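About us

Rovik is a small company of 13 people. We teach machines to do housework, and for the moment mostly to fold and put away clothes. Our people work with hand-held grippers in ordinary bedrooms, and the machines learn from what the hands did.

We were started by Anwara Jayasinghe and Debashish Nanayakkara, who shared one desk and one very old sewing machine table. Veronika Farkas joined later and looks after the tools.

Many companies tell only the good parts on such a page. We would like to tell also about July, when we lost 749 recordings. A pivot screw in one gripper had become loose, little by little, and the two fingers did not close at the same point any more. The clothes were still folded well, so the person holding the tool felt nothing strange.
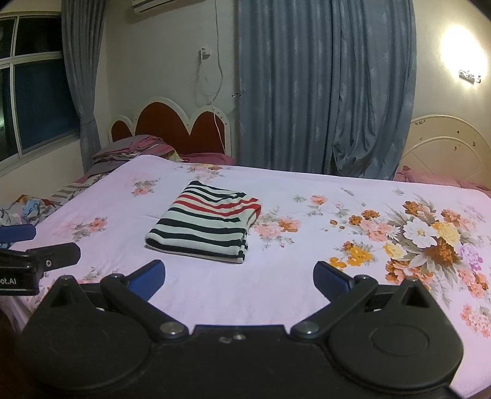 It was Imtiaz Sikder who found it, at the end of a long evening, when he pinched his thumb in the same gripper. The injury was small – a blue nail – but we stopped all work for 17 days and opened every tool we had.

Now each gripper is checked before the first garment and again after lunch. Anyone may stop a session, and does not need to ask Veronika first. Knitted things are still difficult for us, and we are working on it.

If you would like to visit our workshop, please write to Tanvir Rathnayake. He answers in the mornings.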